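Category: Jobs and Calls / Paid study participants

Call for participants: teach a simulated robot arm by remote control

Sombatkul is looking for 35 people who will guide a robot arm through simple table tasks, first in simulation and later on the real arm in our Traltstead workshop. 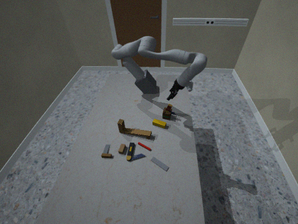
You will sit at a desk with a screen and a hand controller. When you move your hand, the arm on the screen moves too, and a button opens and closes the gripper. A typical task is to pick up one block among several tools and to put it down at a marked place, without pushing the other things. We record your movements, and the arm later learns from these recordings. We do not measure how clever you are or how fast.

One visit takes about 40 minutes, with a short pause in the middle. We ask each participant to come for three visits. The first one is mostly for practice, and its recordings are kept only if you agree. In the last visit you will stand beside the real arm and lead it by hand through the same tasks. It moves slowly and a member of our team stays at the stop button all the time.

Who can take part:
- You are 18 or older and can follow spoken instructions in English.
- You can use at least one hand freely. Left-handed persons are very welcome, we have too few of them until now.
- You have no experience with robots, or only a little. Players of video games may come also, but please mention it in your message.
- You do not get dizzy easily from moving pictures on a screen.

We pay for every finished visit, also if you decide not to continue after it. Bus tickets are paid back when you bring the receipt. The workshop is on the ground floor, room 39, and the entrance has no steps.

To apply, please write a short message to Pornthip Thepsuriya at the Sombatkul front desk. Tell us which hand you use for writing and if mornings or afternoons are better for you. Visits begin in April. Questions about the recordings and how long they are stored can be sent to Mwanaisha Tanui, at the same desk.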